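Section 4. Fitting the fingers and teaching the pick area

This section covers the Bindier folding cell from the point where the arm is bolted down and the controller has been powered on at least once. If the arm has not been leveled yet, go back to Section 3. Plan on an afternoon for a first installation. A finger change alone takes much less time.

You will need:
2.5 mm hex key
Lint-free cloth
Finger screws, new (6 per set)
Tape measure

CAUTION: Press the stop button and wait for the wrist light to go out before putting your hands near the gripper. The fingers can close without the arm moving.

4.1 Fitting the fingers

1. Open the gripper fully from the pendant, then press the stop button.
2. Remove the old fingers. Throw the screws away - the thread lock only works once.
3. Wipe the mounting faces with a dry cloth. Do not use solvent.
4. Fit the new fingers with the curved tips facing each other.
5. Tighten the screws a little at a time, going from one side to the other.
6. Release the stop button and close the gripper slowly. The tips should meet along their full width. If one sits ahead of the other, loosen that finger and start again from step 5.

Note: Worn edges on a finger are normal and do not affect small garments. Replace the pair when it starts dropping thin athletic fabric. Always replace both fingers together.

4.2 Checking the wrist camera

1. Wipe the lens cover.
2. Open the Camera page and choose Live View.
3. Check that a finger shows in each lower corner of the view. If only one does, the bracket has turned. Loosen the clamp, center the view and tighten it again.
4. Turn on all the lights you will use during normal work and press Set Exposure.

Do not set exposure by window light. The unit at our Arholm site was set up on a bright Sunday morning and missed every dark garment that evening.

4.3 Teaching the pick area

Place a few garments on the table, loosely folded, with some of them overlapping. Use at least one dark piece and one bright one. Printed shirts are fine and worth including, as large graphics can be read as fold lines until the cell has been taught.
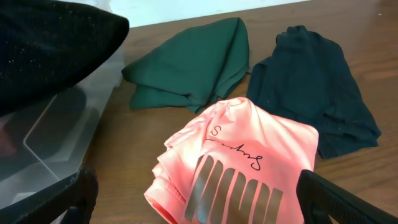 Leave some bare table on at least one side of the garments. The software takes its surface color from there, and it will refuse to save the area if it cannot find enough.

1. Jog the arm to the Look position.
2. On the pendant, choose Pick Area, then New.
3. Mark the four corners of the area. Keep the line clear of storage bins, bags and anything else that stays on the table.
4. Press Find. Each garment should get its own outline.
5. If two garments share one outline, pull them slightly apart and press Find again. Move them back once each has been found separately.
6. Press Save.

CAUTION: Clear plastic is hard for the camera to see. If a clear bin stands beside the work, enter it by hand as a keep-out zone and add around 31 mm on every side.

4.4 Error 662

Error 662 means the gripper closed on something it did not expect. Press the stop button, free the fingers by hand and check the screws before you clear the message. If it comes back, repeat 4.2 and then 4.3.

Questions about this section go to Debora Zanetti at the Prindcombe service desk. Have the controller serial number ready.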